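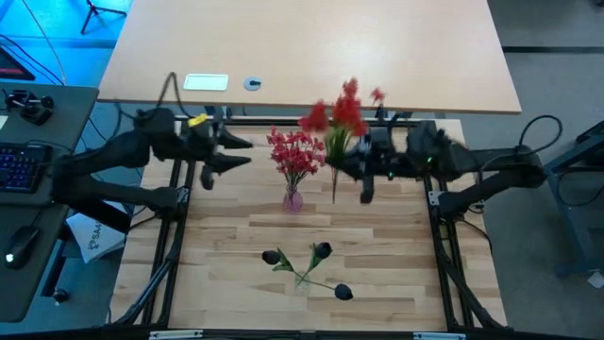 Ornesero cell 2: setup and upkeep notes

Scope
Two-arm cell, wooden top, black aluminum frame. Current task is flower stems into small glass vases. These notes cover the cell only. The policy code lives in Gruvden.

Before a run
Power the right arm first, then the left. The Kurkomano guide says order makes no difference. We have had two failed homings that suggest it does.
Open and close each gripper 10 times with nothing in it. Listen for clicking.
Push every cable loop clear of the wrist at full reach — the tidy routing in the guide is too short for this frame.

Upkeep
Check the base bolts every 7 sessions. The guide claims they hold for a year, with no test behind it that I could find.
Wipe the finger pads. Artificial stems still slip when they are clean, so don't expect much.

Known problems
Green lights mean the arm has power. They say nothing about calibration, whatever the Lambrakis page tells you.
Thin stems twist after the grasp. Retuning grip force in February changed little.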